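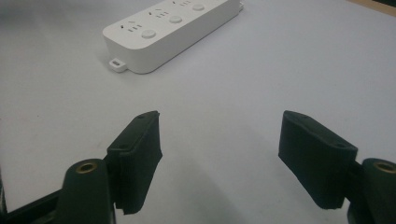
Many rented rooms in Trostivcombe have only one wall outlet near the desk, so most students will buy a power strip in the first week. In this unit we learn how to choose one and how to put it in its place. Before you buy, look at the switches. Some strips have one switch for everything, and some, like the white one on the table, have a round button next to each socket. With the second type you can cut the power to the lamp and leave the computer on. Look also at the end of the strip. A small flat tab with a rectangular hole is made for a screw, and then you can fix the strip to the wall or to the desk.

## Words for this unit

- **socket** - the place where the plug goes in
- **mounting tab** - the flat piece used for fixing
- **load** - all the power that your devices take together
- **rating** - the highest load the strip is made for, printed on its label

## Adding the load

Write down the watts of each device and make the sum. The desk in our exercise has a monitor, a computer and a lamp, and the total is 656 watts. Compare this number with the rating. A heater should go directly to the wall outlet, never to a strip.

## Placing the strip

1. Keep it where your hand can reach the buttons.
2. Do not put it under a rug or behind a curtain.
3. Do not plug one strip into another one.
4. If the cable is damaged, stop using the strip. Tape is not a repair.

## Homework

Make a drawing of your own desk, with every cable, and calculate the load. Read pages 14 and 15 of the reader. Please leave the drawing in my box in the Solheim building - two students may work together if they share a room.

Arlindo Dantas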